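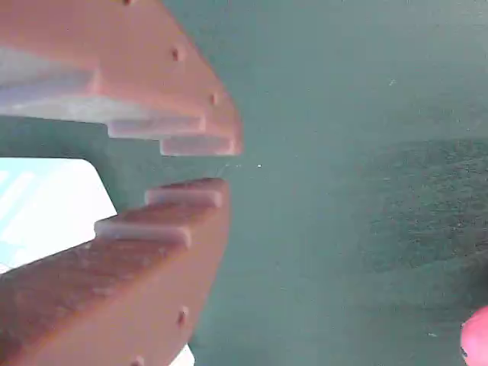 Photo: Dresero

Dresero brings robot handling to its Ballarat toy returns centre

BALLARAT, Vic., 9 October 2018 – Toy distributor Dresero has started using robot grippers for sorting work at its Ballarat returns centre, following a trial that finished in September. The system, called Astov, was developed with automation firm Drenerari and will handle part of the picking and placing now done by hand.

The returns centre employs 93 people. No positions will be cut as a result of the change. Staff on the sorting line will move between robot supervision, inspection and repairs, and 12 of them have completed training to set up and stop the equipment themselves.

"Sorting is hard on the wrists and shoulders, and people were doing it for a full shift," said Ratree Ongart, operations manager at Dresero. "Under the new roster the longest stretch anyone spends on manual sorting is two hours. The rest of the shift is inspection or the repair bench."

Soft and odd-shaped toys have been the difficult part of the job. The Astov gripper uses paired fingers with stepped inner edges, and the team has been working through Dresero's range to set a grip for each item. Settings are in place for 153 products so far.
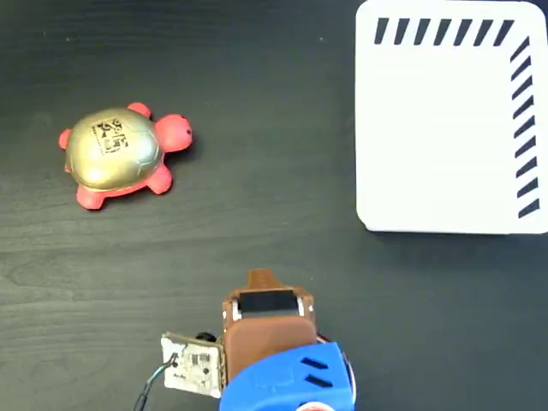 A toy turtle with a square marker on its shell shares the table with the gripper and a striped white board.

"The sorters knew which toys would roll and which would squash, so we asked them first," said Bastian Baumgart, project engineer at Drenerari. "Several of the settings came straight from their notes."

Items without a setting will still be sorted by hand. Any operator can pause a station, and a paused station is restarted only by the person who stopped it or by the shift leader.

Pay rates are unchanged for staff moving into the new roles, and operators who complete the training receive an additional skills allowance. Boonmee Paisan, a shift leader at the centre, is coordinating the roster and will run the next training intake.

Dresero plans to install a second group of stations at its Ventura warehouse next year.

Media contact: Ekkachai Yimyam, Communications, Dresero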